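Rechercher un produit, une référence…
OK
Tous les rayons

Faitout noir Prololmont avec couvercle en verre

Réf. 2340-N

Le faitout Prololmont est une cocotte ronde à bords droits, de taille moyenne, prévue pour les soupes, les légumes à l'étouffée, le riz et les plats en sauce. Il est vendu avec son couvercle. La gamme est distribuée par la maison Ouazzani, qui assure aussi les pièces de rechange.

Le couvercle peut être commandé seul. Indiquer la référence gravée sous le fond, car les anciens modèles Pendimell ont un bord différent et ne ferment pas avec celui-ci.

Avant la première utilisation, laver à l'eau chaude avec un peu de liquide vaisselle, rincer, essuyer. Ne pas chauffer à vide. Utiliser des ustensiles en bois ou en silicone. Lavage à la main conseillé.

Les poignées chauffent pendant la cuisson : prendre un torchon sec. Laisser refroidir le couvercle avant de le passer sous l'eau.

Garantie 3 ans sur le corps, hors rayures et traces de choc. Retour accepté dans les conditions habituelles, produit non utilisé.

Partager 7
Commentaires (3)

Ryszard Marciniak
Je m'en sers surtout pour la soupe. Le couvercle ferme bien, la poignée est un peu petite avec un gant épais.

Hermenegildo Trujillo
Reçu en avril, conforme. J'aurais aimé un deuxième format pour les grandes tablées.

Réponse du magasin
Le grand format est prévu, nous n'avons pas encore de date.

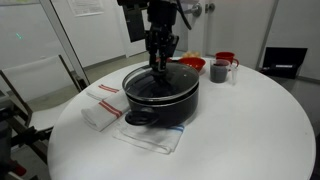 CUISSON > FAITOUTS ET COCOTTES

Couvercle rond en verre fumé, cerclé de métal argenté. Corps noir, fin liseré métallique près du bord, anse latérale noire en forme de boucle. À table, poser le faitout sur un torchon plié ou un dessous-de-plat. Les torchons blancs à rayures bleues ou rouges sont à voir au rayon linge de cuisine, série Sustine.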